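Coffee with a tenants' lawyer in Cendale

I got to Borghild Amundsen's office early and she was already on the phone, waving me toward a chair with a stack of folders on it. I moved the folders. She mouthed "sorry" and kept going for ten minutes about a water heater.

Amundsen has done landlord and tenant law in Cendale for years, nearly all of it on the renters' side. Last year her two-person practice opened 302 files, and most of them were about deposits.

"People think it's all evictions," she told me. "Mostly it's somebody who wants their 2,000 dollars back and got a letter that says 'cleaning.' Cleaning what? Show me the bill!"

I asked what she wants clients to bring to a first meeting. The lease, she said, all of it, even the boring pages – and every text message, including the rude ones. "Especially the rude ones. I'd rather read them in here than hear them in court."

She grew up in Lallis, over a bakery, and her parents got a 30-day notice when she was in high school. Did that push her into law? She laughed. "I wanted to be a dentist. Then I met organic chemistry."
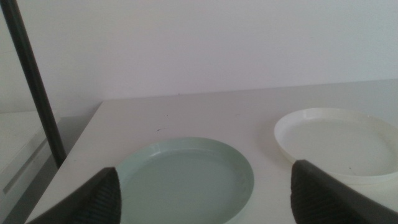
Two plates, green and cream, on a white tabletop.

We talked a little about September, her busiest month, when the student leases turn over. She'll be running a free evening clinic at the Ekpo library again, and I plan to sit in on one (my own lease is a mess, as she pointed out after reading one page of it).

Then the phone rang. It was the water heater again.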